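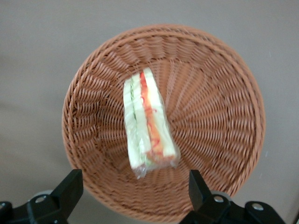
My grandmother kept her bread in a basket and my mother kept hers in a drawer, and for years I took the drawer to be progress. Then I spent a week in Gruvelby, where Karim Fahmy runs the lunch counter at Grinier, and I came home wanting baskets on every flat surface I own. Karim puts everything in them: rolls, pears, boiled eggs, the little packets of mustard. A sandwich in clear film looks a bit forlorn on a bare plate, I've always thought, but set one down in a round woven basket, with that fat braided rim and all those wavy spokes running in toward the middle, and it seems like something you might look forward to from ten in the morning on. The weave needn't be willow, either. Plastic wicker in a good toasty brown does the job, and you can rinse it under the tap when the tomato gets away from you (mine always does).

Karim bought his first 17 baskets one November, from a shop that was closing down, and paid 5 apiece for them. He makes his sandwiches early, wraps them snugly, and cuts them so the filling shows, "so people know what they're getting into." His favorite, which he calls the Erik after a cousin who ate it daily through an entire winter, has grated carrot, cucumber and a frankly reckless amount of butter.

Otis Gallagher, who taught me most of what I know about packing a lunch, is firmly of the other school. He likes a tin with a lid, and he'll tell you so at length! A basket is fine on the table, Otis says, but try taking one on the bus. I did try, as it happens, with a dish towel knotted over the top, and apart from one runaway plum we arrived in very good order. The towel came out again at noon as a tablecloth, and I've packed it every time since.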